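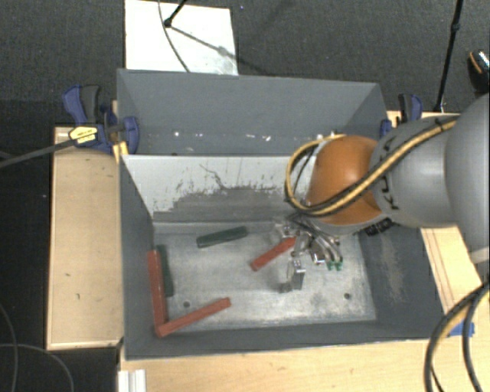
Que un cajón metálico se limpia con vinagre y se acabó, me contesta una cuenta a la que no sigo. Agradezco el consejo. Llevo desde agosto intentando que los cajones grises del taller vuelvan a ser grises y el vinagre fue lo primero que probé. Abro hilo, que me lo habéis pedido dos personas y para mí eso es un clamor.

Situación de partida: dos cajones de metal, de los grandes, uno detrás de otro. Los heredamos de Temetti cuando vaciaron la nave. «Están como nuevos», decía el correo. El correo no traía fotos.

El de delante tiene la pared del fondo clara por arriba y oscura por abajo, con una frontera llena de desconchones que parece la costa de Noruega. Tengo compañeros que ven ahí un degradado. Yo veo pintura que se fue sin despedirse.

Luego está el rayón. Fino, oscuro y torcido, baja por mitad de la parte clara. En la pared derecha, una mancha larga entre beige y marrón. Mi teoría es roce acumulado. La teoría de Zamani, que nos vendió el esmalte, es que no preparamos bien la superficie. El esmalte de Zamani sigue en su bote, precintado, así que mérito tiene.

El suelo es otro capítulo. Hay zonas que brillan, zonas mates y unas nubes que no salen con nada. Yo froto una nube y al rato tengo una nube brillante.

Productos probados, por orden de decepción:
Vinagre: olor a ensalada durante 5 días.
Desengrasante Jellov: quita la grasa. Las manchas no eran grasa.
Estropajo metálico: no quiero hablar del estropajo metálico.

Y los dos agujeritos redondos del suelo. Alguien propuso taparlos con masilla. Alguien más propuso preguntar antes para qué sirven. Escribimos a Temetti y contestaron a los 12 días: «¿Qué agujeros?».

Sobre los bloques, que también preguntáis: los rojos y los verde oscuro se quedan juntos. Hubo un intento de separarlos por colores, con etiquetas y todo. Duró hasta la hora de comer. Caen como caen, uno tumbado en diagonal, otro pegado a la pared, y el que quiera verlos alineados que se compre un dominó.

Presupuesto de Durico por decapar y pintar los dos cajones: llegó el mes pasado, lo leí de pie y me senté. Plazo de entrega, unas 14 semanas – sin contar el transporte, que va aparte, como todo lo que pesa.

Decisión provisional: limpiar el polvo, lijar los bordes levantados de la pintura y dejar el resto en paz. Si alguien de visita pregunta, diremos «pátina». Con los muebles de mi tía funcionó.

Al del vinagre: lo volveré a intentar el mes que viene, con la ventana abierta. Si queda bien te etiqueto. Si queda mal, también.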